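Soil moisture probes, second season
25 Jan 2023

The capacitance probes have been in the ground since July, so there is now enough data to say something useful about them. I have nine in total, all along the two drip lines on the Mosside plot, logging every 15 minutes to a Helik gateway on the shed wall.

The short version is that the relative readings are good and the absolute readings are not. Straight out of the box, two probes placed side by side in the same bed disagreed by 9 percent volumetric water content. Both tracked an irrigation event with nearly the same curve shape, just offset from each other. If all you want is a trigger for a valve, you can live with that. If you want to compare beds, you have to calibrate. 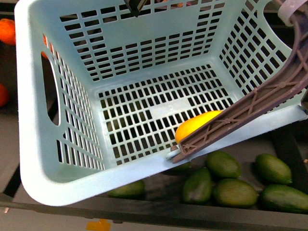

Calibration

I used the oven method. Take a core of known volume next to the probe, weigh it, dry it overnight at 105 C, weigh it again. The difference gives you water mass, and from there the volumetric figure. I did this at three moisture levels per probe and fit a straight line. A second-order fit was slightly better on the clay end of the plot but not enough to bother with.

Khôi Đoàn pointed out by email that my early cores were compacted by the sampling ring, which pushes the bulk density up and skews everything after it. He was right. I redid the four worst ones with a sharper ring and the residuals dropped by half.

Air gaps are the other problem. A probe pushed into dry soil leaves a thin void along the blade and will read low until the soil settles, which took several weeks in my case. Wet the hole first, or make a slurry with the native soil and pour it in.

Radio and power

The gateway is 200 meters from the farthest probe, with a hedge in between. Packet loss on that one was high until I raised the antenna above the hedge line. It is now low enough that I no longer fill gaps by interpolation.

Battery life is fine. The worst cell lasted 102 days, and that unit was stuck retrying its join request for most of them. Arash Mousavi sent me a firmware patch with a proper backoff timer - I have flashed it to all the units and the idle current looks normal now.

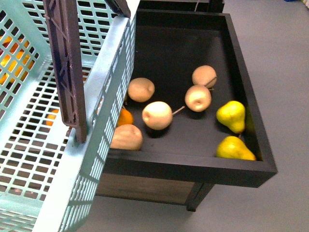
Still to do

Soil temperature compensation. The readings drift up on warm afternoons with no water added, and the swing follows the shallow temperature sensor closely. The Carrillo library has a linear correction built in, but the coefficient is fixed and seems too small for my soil.

I also want to move the valve logic off the Jesska controller and onto the gateway. At present it waters on a schedule and only skips a cycle if the probe is above threshold, so a failed probe looks the same as dry soil. A stale-data check would fix that. Raw CSV files are available if anyone wants them, email is on the contact page.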